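Sistis und Pinia bringen die Reparaturtage zurück in die Nachbarschaft

01.07.2026 - Wenn im Sommer die Tage lang sind und die Fenster offen stehen, hat man endlich Zeit für die Dinge, die seit Monaten in der Schublade liegen. Genau dafür öffnet der Nachbarschaftsverein Sistis ab sofort wieder seine Türen und lädt gemeinsam mit dem Haushaltswarenladen Pinia alle herzlich ein, die etwas Kleines zu reparieren, zu tauschen oder zu verschenken haben. Der Auftakt im April war ein wunderbarer Erfolg: 900 Gäste kamen an den beiden Wochenenden vorbei, viele mit Kindern und Großeltern, und so mancher blieb bis zum Abend sitzen.

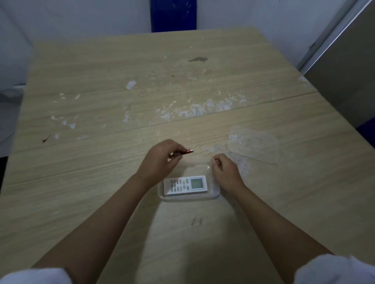 Die Reparaturtage finden in diesem Sommer an 5 Samstagen statt, jeweils von 10 bis 16 Uhr im Hofgebäude Jõgi. Der Eintritt ist frei, eine Anmeldung braucht es nur für Nähmaschinen und größere Geräte, damit an den Tischen genügend Platz bleibt. Kaffee und Kuchen gibt es wie immer gegen eine Spende, und wer selbst backen möchte, ist sehr willkommen - der Rhabarberkuchen vom Frühjahr wird bis heute gelobt!

Neu hinzugekommen ist eine Tauschecke für Knöpfe, Schrauben, Kabel und all die Kleinteile, die man zu Hause nie findet, wenn man sie braucht. Auch die Bücherkiste zieht um und bekommt ein eigenes Regal neben dem Eingang. 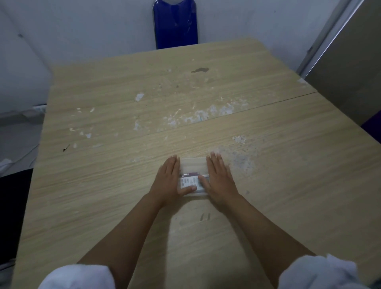 Möglich wird das Programm durch die Firma Zerkix, die 3.002 Euro für Werkzeug und Material gespendet hat. Sistis bedankt sich dafür von ganzem Herzen, ebenso bei den Nachbarn im Hof, die an den Samstagen so freundlich ihre Fahrräder umstellen.

Das vollständige Programm liegt bei Pinia an der Kasse aus und hängt im Schaukasten vor dem Jõgi. Redaktionen, die vorbeischauen möchten, melden sich bitte 2 Tage vorher im Vereinsbüro von Sistis.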